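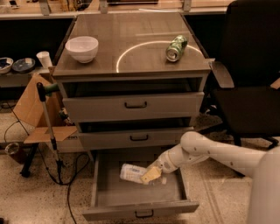

4.3 Drawer tasks

Claims that general-purpose arms are ready for household chores rest largely on short video clips, and clips are edited. We wanted a duller test. The drawer tasks ask for very little: open a named drawer, put an object in or take one out, and close the drawer again. A child of five does this without thinking about it.

Figure 3. Drawer task, bottom drawer open. The gripper is at a bottle lying on its side in the drawer; a bowl and a soda can are on the cabinet top.

The bottom drawer was the hardest of the three. The arm has to come in low and steeply, and there is little room to correct a bad approach once the fingers are down. Bottles on their sides made this worse. A grasp away from the middle leaves the heavy end free to swing, and several policies that did well with upright bottles on a table had clearly never learned to deal with that.

We ran 200 trials per policy. The Brinen policy had been trained on 3523 demonstrations, many of them with drawers, and it still left the drawer partly open in about a third of its trials. Under the scoring rule used by Bestetti these would count as successes, because the object ended up in the right place. We count them as failures. A person who hired help for the kitchen and found every drawer hanging out would not call the job done.

The steel top raised a separate problem. Glare shifted with the ceiling lights, and the Ogura detector lost the can more often under strong reflections than under even light. Selim Baysal repeated 7 of the worst cases with the surface covered by a matte cloth, and the detector recovered in all but one. This is a small sample and we would not lean on it - but few home kitchens come with a matte cloth over the counter.

Reset time is left out of Table 2, as it is in most published work. A person put every object back between trials.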